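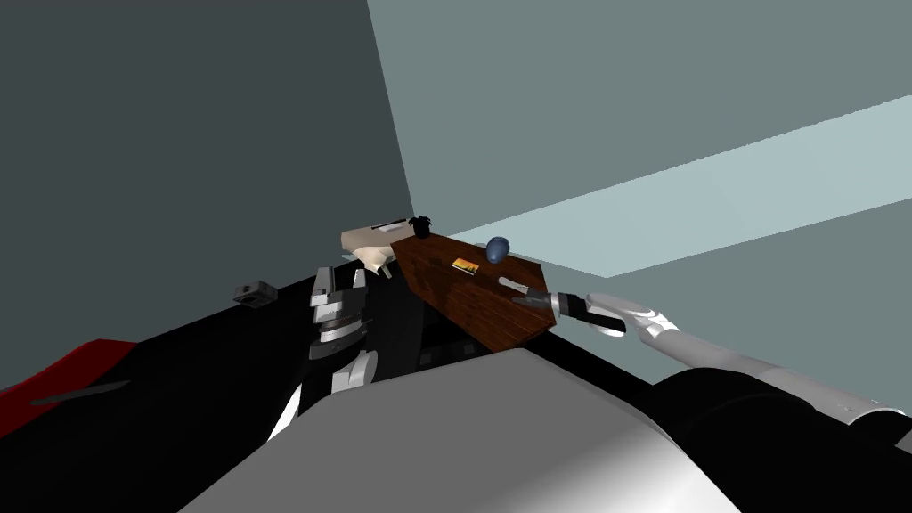

Home | Projects | Archive | Contact

Who painted the Bustos harbor panels? A second look at an attribution

Student project report, Art and Its Markets
Inês Quintela and Đạt Khúc
March 2023

We picked this topic after reading the catalog for the December sale at Norbridge, where lot 66 was a set of 4 small harbor views in oil. The catalog gave them to the painter Bustos "with confidence." We wanted to know where the confidence came from. After a term of looking, we still can't say.

What the catalog claims

The entry rests on a signature, a label and a letter. The signature is on one panel only, low on the left side. The label, from the Grosska gallery, is glued to the back of a different panel. The letter was written by the seller's grandfather and says he bought "the Bustos pictures" from a friend. The catalog treats these as if they backed each other up. We don't think they do. The letter doesn't say how many pictures there were or what they showed. It could be talking about almost anything.

The signature

We compared it with 36 signed works in the Skolero archive, which lets students use its scans for free. Bustos usually signed with a thick brush while the paint was soft, so the letters sink in a little. In the Norbridge close-up the letters sit on top of the surface, and one stroke seems to run over a crack. Đạt thinks this settles it and the name was added later. Inês is less sure, as a painter can sign an old picture for a buyer years after making it, and a scan is a poor way to judge a crack. We asked to see the panel itself and were told that viewings were for registered bidders.

The label

The Grosska label is probably real. The typeface matches others in the archive, and so does the street address. What it proves is another matter. Grosska sold frames as well as pictures, and the same label went on both. A frame shop sticker tells you who sold the frame. The catalog calls it "the gallery label" and moves on.

The style argument

The essay in the catalog talks about the "unmistakable light" of the harbor views. We tried a small test. We printed one of the panels next to harbor scenes by lesser-known painters from the same coast, covered the names, and asked people in our class to pick out the Bustos. Their choices were all over the place. We know our classmates are not experts and that printouts flatten color, so this is weak evidence. Still, a light that can't be mistaken was mistaken quite a lot.

Money

The low estimate was $1,000 for the set, which is strange if the house believed its own text. A signed Bustos panel ought to be worth far more. Either the house had doubts it didn't print, or it was fishing for bids with a low number. Norbridge did not answer our question on this. The lot sold, but the final price is not on the public page, and we left it out instead of repeating a figure we saw on a forum.

Problems with our own work

We worked from scans the whole time. Neither of us reads the old handwriting well, and the letter was transcribed for us by our instructor, who put question marks next to two words. We also went in suspicious, and that probably shaped which details we noticed.

Our view for now is that "attributed to" would be a fair wording and "by" is not. If the panels come up again we would like someone to look at the paint under the signature with a microscope before the next catalog is written.

Share 4 | Comments 0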